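Bench notes, pepper bed trial, 23/04/2021

Moved the last of the pepper seedlings out of the greenhouse this morning, finally!

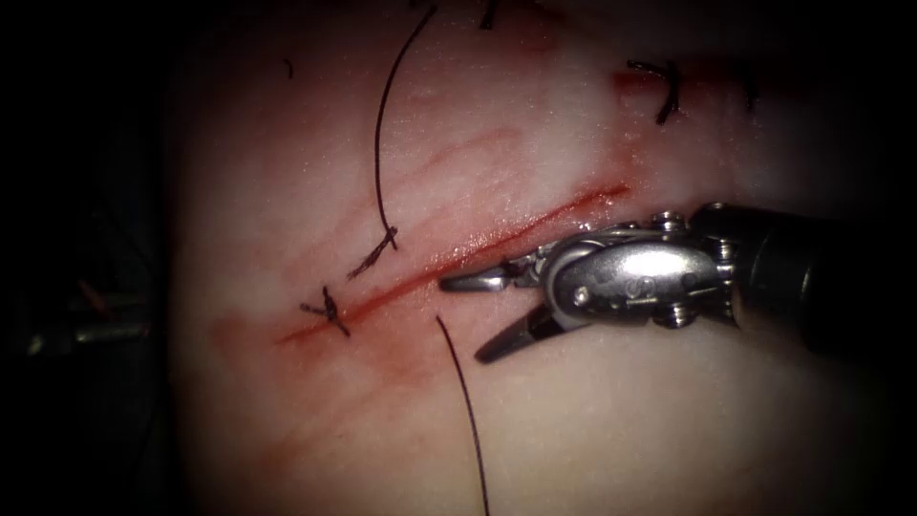 Deisy Huanca had the trays hardening off on the north bench all week and they look stocky, nice dark leaves (a few purple stems in the back tray, so I gave those a weak feed). We planted 45 in the Pleletdale bed, 30 cm apart, with the Clilmont compost dug in first. I ran out of labels halfway down row two, so the end of that row is just string until I find more.

Océane Girard thinks we should mulch right away. I'd like the soil to warm up a bit more – it still feels cold at finger depth – so we split it, straw on her half and bare on mine, and we'll see who's picking in September.

Drip line leaks at the second joint. Taped it for now. Need a new connector, more labels, and slug traps before the lettuce goes in next door.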